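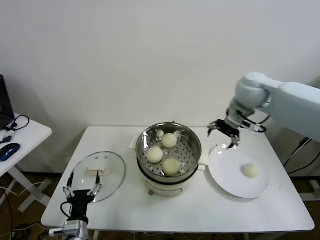 About us at Jumthorpe

G'day, and thanks for stopping by! I'm one of the founders here, and I get to write this page because I lost the toss. Jumthorpe is a small robotics workshop in Lostatham. We teach two-armed robots to do fiddly kitchen jobs, and we write the bench rules that go with them. There are 9 of us, and we share 2 kettles (a sore point).

We started out in February with one table and a lot of arguments about where things should go. Those arguments turned into the Carvalho rules, named after the street our first shed was on, and they're still how we run every session.

The rules we work by

Clear the table of anything the task doesn't need. Laptop and mouse live on the side table, always.

Lid off and set down before anyone asks an arm to reach into the steamer. Glass gets handled slowly, by its knob.

One arm to a side. The left looks after the lid, the right looks after the plate, and if you want them crossing over the pot you come and talk to me first.

Hands stay out while the arms are powered. I don't care if a bun is about to roll onto the floor, let it go!

Food that's been in a gripper is for the robots only. Yes, even if it smells good.

Write down the duds. We've logged almost 2,000 runs, and the ones that went pear-shaped have taught us heaps more than the tidy ones.
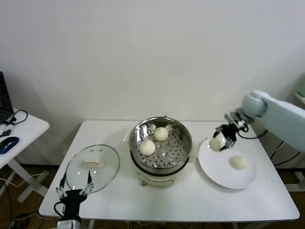 Bun practice on the steamer bench: one in the right gripper at the plate.

Our next project is Nernus, a plain-language version of the rules for schools and community kitchens. It'll fit on 8 pages, with big print and no jargon (I've been told off for "end effector" already). If you run a teaching kitchen and fancy trying a draft, flick us a message through the contact form. Same goes if you reckon one of our rules is daft, we've changed a few that way.

Page last updated 2020-05-03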